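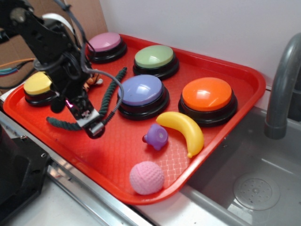 From: Selim Gökçe
To: small-arms list
Date: 21/10/2025
Subject: Re: Bradura arm kit — worth it for soft objects?

Şengül Gezer wrote:

> We have money for one more arm before March and the Bradura kit keeps coming up. The price I was quoted is 1,146 with the standard gripper and 1,348 with the lit fingers and the wrist camera. Has anyone used it on rope, cloth, anything that bends? The Zerum we have now is fine on blocks and hopeless on the rest. Also, how bad is the cabling?

Şengül,

We have the 1,348 version. Short answer: yes for rope, with some setup work. I haven't tried cloth.

Our test layout is a red tray on the counter next to the sink, with five push buttons, a green rope toy and a few small toys. The task is to pick up the rope without pressing a button or dragging anything else along. The arm comes in from one side and the gripper points down at the tray.

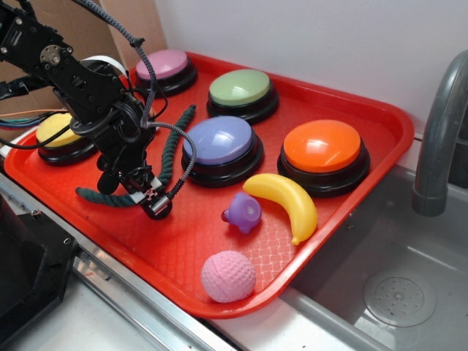
Cabling first. The gray sleeving runs in a big loop over the arm and down to the wrist. I don't love it. Leave enough slack for the wrist to turn, then run the full range by hand before you power up. The thin colored wires go off to the side and need a clip of their own — the kit doesn't include one.

The base is heavy enough, but bolt it down anyway. Kadir Ekinci skipped that on his and had to redo the calibration twice.

The fingers are the reason to pay the extra. Each has a light strip on the inner side, and the wrist camera looks straight down between them. The glare washes out anything right at the fingertips, so I turned the strips down in the settings file. The default is too bright for close work. A thick rope needs the fingers opened only a little wider than the rope itself, which means your approach has to be well centered.
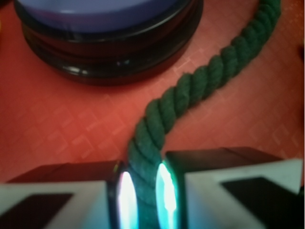
*Wrist camera view, rope between the fingers, one of the buttons at upper left.*

Support has been slow. I wrote to them about a noisy servo and got an answer after 17 days, though the replacement part was the right one. The manual covers assembly well and the software badly. Sinéad Ó Conaill's notes in the list archive are better for that.

If you can live without the camera, get the cheaper one and add the fingers later. I would still buy the full kit again.

Selim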